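Meltance Announce New Album "Wi" and a Run of December Shows

The band's third record was written in a rented house, argued over in a van, and finished with help from producer Quang Lý
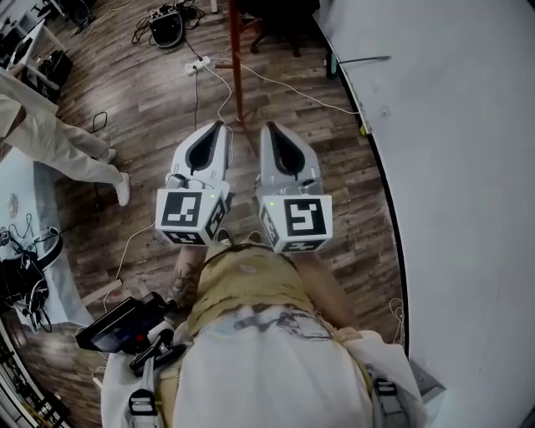
Hi, it's Anayeli Espinoza, the one who sings in Meltance. Our label, Skollon, usually has a person write these things, and last time she called us "sonic cartographers," so I asked if I could have a go myself. They said yes as long as I got the dates in. I'll get to the dates!

First the news. We have a new album. It's called Wi, it has 10 songs on it, and it comes out in December on Skollon Records. You say it "why," or at least we do. Our drummer, Fulgencio Alvarado, has said "wee" since the first day and I've stopped correcting him. The word came off the top of a lyric sheet where I ran out of ink halfway through "with," and after a year of looking at it taped to the wall we couldn't think of the record as anything else.

If you only know us from "Benetti," the single that ended up on everybody's gym playlist a couple of summers back, I should warn you that there isn't another one of those on here. We tried! We wrote a fast one with a big shouty chorus and played it for Quang, who produced the album, and he listened very politely and asked what else we had. What else we had was a slow waltz called "Porch Money" that I'd been too embarrassed to bring in. That's track one now, and it's also the first single, out this morning at 10 a.m. everywhere you get music.

I want to say something about Zdislava Gajdoš, because her name is going to be in very small type on the back and it should be bigger. Zdislava plays viola on seven of the songs. She came for one afternoon to do a part on "Left at the Fair" and stayed for most of the month — she'd hum a line in the kitchen and the next thing you knew we were tearing up a chorus to make room for it. The long ending of "Saltbox" is all her. I sing over it on the record but live I may just stand there and listen.

People have been asking about the break, so okay. Yes, we canceled the tour last time. I'd lost the top of my voice, and a doctor told me to stop singing for 14 weeks, and I was a nightmare to live with for every one of them. I read all the gossip about how we'd split up, or how Fulgencio and I weren't speaking. We were speaking. He was speaking, anyway, and I was writing mean little notes back on a whiteboard. A few of those notes are lyrics now. "You Load the Van" is pretty much word for word.

My voice came back lower than it was, and I like it there. A couple of the old songs will be in a different key this time around, so if you sing along in the car, you might want to practice.

We recorded nearly everything live, all of us in the same room, with the piano bleeding into every microphone. The piano was in the house when we got there and it's flat in the middle. Quang offered to get it tuned. Instead we tuned ourselves down to meet it, and that's why you can't play along with the album unless you do some fiddling with your guitar first. Sorry to the people who make the tutorial videos! I do watch them.

Now the shows. We're playing 3 nights in December, all at small places, and the smallest holds 80 people, so please don't be mad at me when it's gone. Zdislava will be with us for all of them. Opening each night is Anayeli Ocampo, a wonderful songwriter who shares my first name and, on one unlucky festival poster, shared my photo. We've got a duet worked out and I'm more nervous about it than anything in our own set.

Doors are at 7 p.m. and Anayeli (the other one) goes on at 8. Tickets go first to people on the Meltance mailing list, then to everyone else the following morning. Cities and venues will go up on our site along with the ticket link. If you held on to a ticket from the canceled tour, bring it to the merch table and we'll give you the lyric book for free. We printed plenty.

Wi will be out on vinyl, CD and digital. The vinyl has the longer version of "Saltbox" on side two, and the CD has a hidden track that I've been told not to mention.

Press copies and interview requests go through the Skollon Records press office. I'm around most afternoons, Fulgencio is better in the mornings, and Quang says he'd like questions by email, please.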